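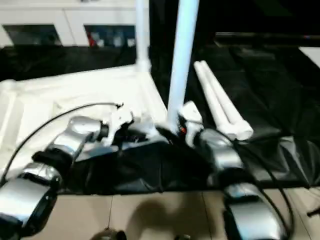

Exhibit furniture is the group of structures used to hold, raise, or divide displays in museums, libraries, and trade halls. It includes cases, plinths, panels, rails, and freestanding uprights. Finishes are usually plain so that attention stays on the objects shown, and white is a common choice for parts such as a flat frame or a tall vertical pole. Dark materials are often placed next to white ones to mark an edge.

History

Early displays in the town of Vastow used shop counters and church benches. The Vastow Museum ordered its first purpose-built cases from the firm of Mac Carthaigh, which supplied six of them for the main gallery. The firm later made panels that could be taken down and stored flat. By the time the museum moved to Kesley Street, its furniture register had 3418 entries, including spare shelves and keys.

Types

Fixed furniture is attached to the floor or walls. Loose furniture can be moved between rooms and is generally lighter. The Taltance system, used in 54 regional museums, joins uprights and panels with a single kind of bracket and is sold in seven heights.

Care

Painted surfaces are dusted with a soft cloth. Joints are checked each November at Vastow, when the upper gallery is closed to visitors.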